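Carpet tile as a desk mat under a sewing machine?

Wutwood Home Forum > Craft Rooms and Workspaces

bobbinbox
Posted 7 March 2019
I have a white laminate table in the spare room and my sewing machine walks across it when I run it fast. It also makes enough noise that my downstairs neighbor, Mr. Choi, has mentioned it twice. He was nice about it. I want to put something under the machine that stops the sliding and takes out some of the hum.

I looked at the felt mats sold for this and they cost more than I want to pay. Then I saw that Grosier has a bin of leftover carpet tiles by the back registers. Has anyone used one of those? Does it hold up, or does the lint get into everything?

rizwan_b
I've had a carpet tile under my machine for two years. It works fine for sliding. Get one with a rubber or bitumen back, put the back side down, and it will not move on laminate. For noise it helped a little. My machine is a heavy older one, so yours may be different.

Lint is not a problem with loop pile. Cut pile sheds for the first few weeks.

pinhole
I'd say no to carpet. Pins disappear in it. I dropped one in mine and found it with the side of my hand a month later. Cork is better. You can see everything on cork and it wipes clean.

rizwan_b
Cork slid on my table. It may depend on the finish.

pinhole
Then put shelf liner under the cork. It costs next to nothing.

Shu-fen C.
I sew for other people and my machine runs most of the day, so noise matters to me. Thin tile by itself did very little. What worked was something thick and soft with a carpet face, closer to a cushion than a mat. The thickness takes up the vibration before it gets to the table top, and the table top is what makes the noise, because it acts like a drum. 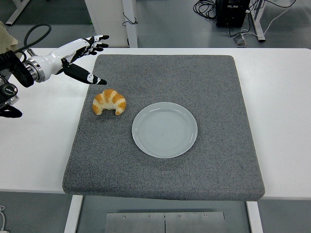 The trade-off is that a thick pad lets the machine rock if it is light. Mine weighs enough that it stays put. If yours is one of the small plastic ones, go thinner and firmer, or put a piece of board between the pad and the machine. Also check your foot pedal. Mine was buzzing against the floor and I blamed the machine for months.

bobbinbox
It is a small plastic one, a Chiang. So board on top of the pad? Wouldn't the machine slide on the board then?

Shu-fen C.
Use the shelf liner pinhole mentioned, between the board and the machine feet. Sand the edges of the board or it will catch your fabric.

ashwinv
A couple of things nobody has brought up. Raising the machine changes your arm height. If you add a pad and a board you may need to raise your chair too, and then the pedal is too far away. Measure first. I went up 2 inches and my shoulders hurt until I took it all apart again.

Second, check the table. If the legs are not level, no pad will fix the walking. Put a level on it both ways. A lot of the cheap tables have adjustable feet that never get adjusted.

pinhole
Agree on the legs. Still disagree on carpet.

Lok-yiu
I bought from the same Grosier bin in May last year, at the Grultstead store. Read the label on the back. The ones I got were rated for stairs and very stiff, and they curled at the corners after I trimmed them. Cut from the back with a sharp utility knife and a metal ruler, several light passes. Do not use your fabric scissors.

If the edges fray, run a line of fabric glue along them and leave it overnight.

bobbinbox
Update for anyone who finds this. Ashwin was right about the table, one leg was short. I turned the foot down until it sat flat and the walking mostly stopped. I bought one loop pile tile anyway for 90 cents and put it under the machine with no board. It is quieter in the room. I have not asked Mr. Choi yet.

pinhole
Keep a magnet next to it for the pins.

rizwan_b
Glad it worked. Vacuum the tile when you clean out the bobbin area, and turn it around every so often so the feet don't press holes in it.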